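# Speaker notes - "Your planner is fine, your timestamps are lying"

Version 2, 19/09/2021. Slot is 25 minutes with questions. Last rehearsal ran over, so the Tresstead story is now optional. Read the room.

**Slide 1 - title**

Say hello. Thank Solène Lecomte for the invitation and for moving us away from the slot right before lunch. Say the title once and don't explain it yet.

**Slide 2 - what we thought the problem was**

- Prurkus is our pipeline: it takes hand-held gripper recordings, lines up the streams, and hands the result to a learned grasp policy.
- In July the policy kept closing its jaws a little early. Every object, every time, with great confidence.
- We blamed the planner. Then we blamed Sylvain, who wrote the planner.
- Sylvain Ferrand is in the second row. Wave. He will not wave back.

**Slide 3 - what it was**

Pause before this one. Jaw width and camera were stamped by two different clocks, and the software that joined them picked the nearest sample and moved on with its life. No warning, no log line. The policy learned exactly what we gave it, an opening signal that belonged to a slightly different picture.

If someone asks how far off: the plot is on slide 6, please hold on. (They will not hold on.)

**Slide 4 - why clutter makes it worse**

Leave the picture up for a while. On a bare table with one block, a late jaw signal costs you very little, and the block forgives you. In a box full of household stuff the target has neighbors, and a cable will happily come along for the ride. Point at the marker, then at the clip beside it. A perception module that can segment both is a solved-ish problem. Knowing when the fingers should start closing on one and leave the other alone is where our bad stamps showed up.

Also worth saying: foil. Vija Koppel's depth filter hates shiny crinkled surfaces, and she would like it on record that she warned us.

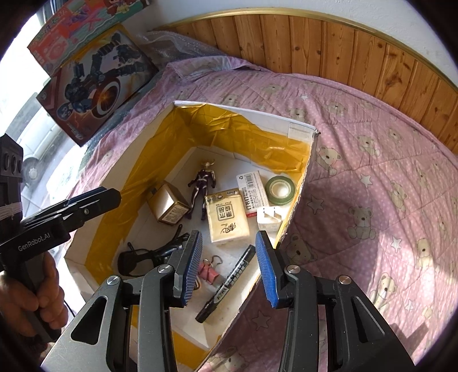 *Slide 4: two grippers, one box. Marker and pink clip in front, tape and charger toward the right, gold foil on the walls.*

Things to mention if there's time:

- Transparent wrap, foil, and glossy print all break depth in different ways. We mask low-confidence pixels now. We used to fill them in, which gave us smooth and beautiful surfaces that did not exist.
- Two grippers means two more streams to line up. The old code treated the second as an afterthought, and you could tell.
- Small flat objects are the honest test. Anything tall flatters the planner.

**Slide 5 - the fix**

Do not oversell. It is a ring buffer, a shared clock, and interpolation in place of nearest-sample. Albane Leclerc wrote it in an afternoon and then spent much longer convincing the rest of us that it was needed - there is a lesson there, and I'm the one it's about.

- Buffer holds 500 samples per stream.
- If a stream goes stale, the episode is flagged and skipped. It used to be quietly patched.
- We re-ran 2,000 old episodes through it. Nothing was re-recorded, which pleased everyone with sore wrists.

**Slide 6 - the plot**

Old alignment in gray, new in blue. Let people look. Resist narrating the axes. The bump on the left is a driver restart, and someone always asks.

**Slide 7 - what's still broken**

Calibration drifts when a finger pad is swapped. Hondstead has a script for this and it works on Sandrine Baudry's laptop. We're trying to find out what is special about Sandrine's laptop.

**Slide 8 - questions**

Likely ones: why not hardware sync (budget), is the code open (the alignment part, yes), did we apologize to Sylvain (pending). If it goes quiet, tell the Tresstead story.

Bring the short HDMI adapter. The long one flickers.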